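Sterlow College of Health and Care
Unit 3 handout: The ward environment and the patient's day
Last updated: September

1. Purpose of this unit

Students taking this unit should be able to explain how the layout and routine of a ward affect rest, safety and dignity. The reading from the Destside workbook should be finished before the Tuesday seminar.

2. The bed space

The bed space is the patient's room for the length of the stay. It holds personal belongings, receives visitors and is the place where most care is given. Staff should ask before drawing curtains, moving a locker or sitting down.

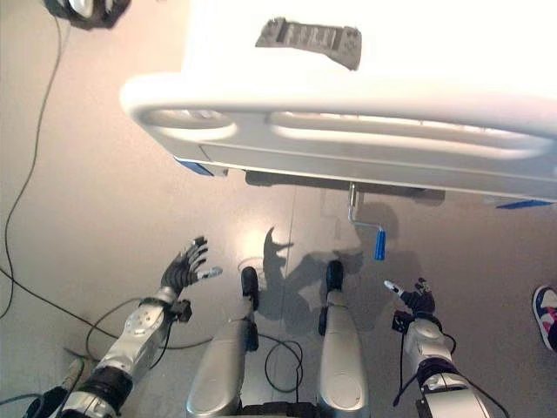

Privacy also depends on sound. Curtains do not stop a conversation from being heard in the next bay, and sensitive matters should be discussed in a side room wherever the patient is able to move.

3. Sleep and noise

Poor sleep is among the most common complaints on adult wards. The Salgado survey, used in the seminar, gathered 1,157 replies from patients in 48 wards. Voices at the nurses' station were named more often than any machine. Students should note the limits of the survey – replies came only from patients well enough to write.
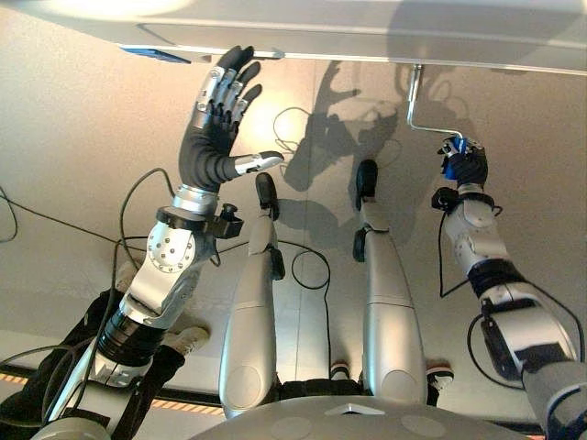 Figure 1. Pale overhead panel with a thin blue strip along its lower edge.

4. Light

Daylight helps patients to keep a sense of time. Lamps should be lowered in the evening by agreed steps, and reading lights left under the patient's control. Glare from smooth surfaces can trouble patients with poor sight.

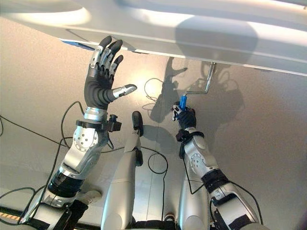

Figure 2. Glare on a smooth panel, with shadows on the beige surface beyond.

5. Meals and visiting

Meal times should be protected from rounds and routine tests. Visitors may help with eating if the patient wishes it and the nurse in charge agrees.

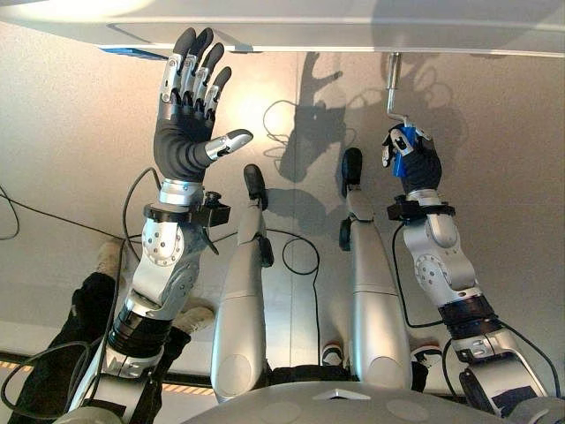 Figure 3. Two robotic arms raised towards a white panel.

6. Written task

Write 500 words on one change to the daily routine of a ward. State who would be affected by it, including night staff.

Related items
Unit 2: Admission and first conversations
Unit 4: Going home
Plavik reading list

Shares: 3 | Comments: 0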